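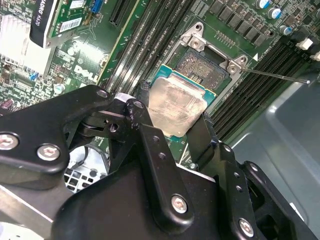

Student Robotics Club Opens Registration for Computer Repair Challenge

MOLTERWOOD, November 30, 2019 – The Molterwood Robotics Club has opened registration for its spring Repair Challenge, in which student teams program a robot arm to service a desktop computer. The contest will be held in the engineering shop at Molterwood Technical College. It is open to high school and community college students, and there is no entry fee.

The club has 23 members this year. They began work on the contest task in September, using retired office desktops donated by Orkberg, a local electronics recycler. Each machine is stripped of its hard drive before it reaches the club. The rest of the parts stay in place so that teams have to work around memory slots, cables and the sides of the case.

The main task is the processor swap. A team's robot must pick up a processor, bring it over the open socket, line it up and set it down. The contact pins in the socket are thin and bend easily, so judges will check them under a magnifier after every run. A bent pin ends the run. Teams also lose points if the processor is dropped or set down facing the wrong way.

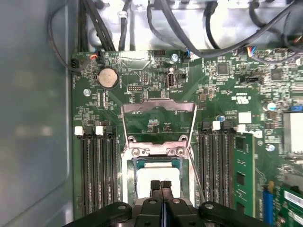

Sheena Halliday said the club chose the processor task after trying memory modules and cable plugs last year. Those jobs could be done with a fair amount of force, she said, and teams ended up pushing harder when they should have been fixing their alignment. "With a socket you can't do that," Halliday said. "You have to slow down and get the angle right before you let go."

Teams may build their own gripper fingers or use a set supplied by the club. Fingertip material is up to each team. Wrist cameras are allowed, and a team may drive the arm by remote control in the first round. In the final round the robot must place the processor under program control, with no one touching the controls after the start signal.

The field is limited to 19 teams. Each team may have up to six students and must name one adult adviser. Every team gets two practice sessions in the shop before the contest, booked through the club. Practice machines will be the same type as those used on contest day, but the contest machines will stay locked up until the first run.

The winning team will receive the El Idrissi Prize, a set of hand tools and bench time in the college shop over the summer. Trukavano, a machine shop in Molterwood, will cut one custom gripper part for each team that submits a finished drawing by the deadline.

Registration forms and the full rules are available at the front desk of the engineering shop. Advisers who want to see the contest setup before signing up may visit during any regular club meeting.

Contact: Sheena Halliday, Molterwood Robotics Club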